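Home Article Contents Figures References Previous Next

3. Patterned surfaces and the search for small objects at home 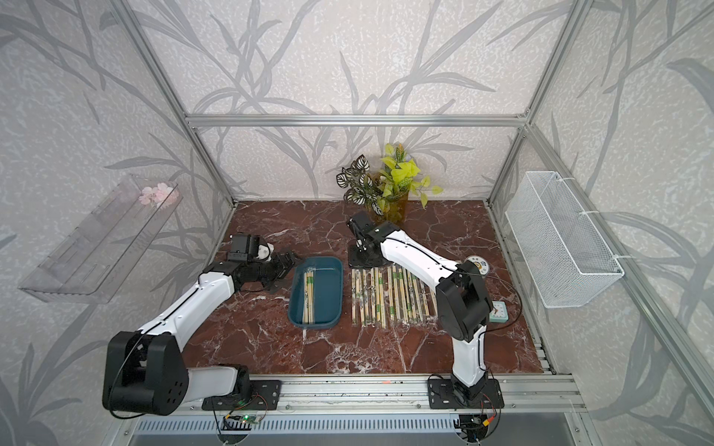

Figure 2. Marble-patterned tabletop with white veins and a pale grey wallpaper with bamboo-like leaf and stem patterns.

3.1 Background of the question

People who live with low vision often tell us that the hardest part of the day is to find a small thing which they have put down themselves. Keys, pills, a hearing aid battery or a button can disappear on a surface that other members of the family find pleasant and quite plain. Most advice for the home speaks of light. The lamp should be stronger, or it should stand closer to the hand. Less is said about the pattern of the surface itself, although a pattern is present in almost every kitchen we visited during the Germont study.

We use the word "busy" for a surface on which the pattern has elements of similar size to the objects that a person must find. A vein in a marble pattern may be as wide as a pencil. A printed leaf may be as long as a spoon. When the size is similar, the eye must decide many times whether an edge belongs to the pattern or to an object, and each decision costs a little time. Figure 2 gives two patterns of this type, one lying flat and one upright. The veins and the leaves are both lighter or darker than their ground, but the step between the leaf and its ground is smaller.

3.2 Participants and homes

The participants were 12 adults with reduced contrast sensitivity who lived alone or with one other person. All of them prepared at least one warm meal per day. Kelechi Ezeani visited each home two times, once in the morning and once after dark, and made notes on the surfaces where small objects were usually left. We did not ask the participants to clean or to move anything before the visit. In four homes the main surface was covered by a cloth, and in these cases the notes were made for the cloth and also for the table under it.

The interviews were open. We began with the question "Where did you last lose something?" and let the person lead us to the place. This worked better than the printed form of the first round, which was long and made some participants tired. The form is still used for the light measurements, which were taken with the Ineo meter at the height of the table.

3.3 What the participants told us

In total we collected 103 reports of a lost or late-found object. The kitchen table was named most often, then the bathroom shelf and then the floor beside the bed. Several participants said that they had stopped using a certain part of the table. One woman kept all her medicine on a white plate, and she said that the plate was "my only clean place." Another participant had turned his table mat over, so that the plain back was up, and he did not want to change it again even for guests.

The upright surfaces were mentioned less. We had expected this, as few things are searched for on a wall. However, three participants explained that a wallpaper with a repeated pattern behind the table made them feel unsure where the table ended — mainly in the evening, when the lamp was low. Somtochukwu Shehu found the same complaint in her earlier interviews in the Hầu housing block, where the kitchens are narrow and the table stands directly against the wall.

3.4 Simple changes

We tested only changes which a person can make without help and without much money. The first was a plain mat of one color, placed at the spot where the objects are usually left. The second was a shallow tray with a raised border. The participants preferred the tray, and their reason was mostly the border, because they could feel it with the fingers before looking. The color of the tray was chosen together with each person, and it was not always the color with the strongest contrast. Some people simply wished it to match the room, and we respected this wish.

The mats from Claltik were easy to wash but they moved on smooth tables, so we replaced them in June with a heavier type. The reports from before and after this replacement are kept separate in the analysis. A participant who used both a tray and a mat was counted in the tray group.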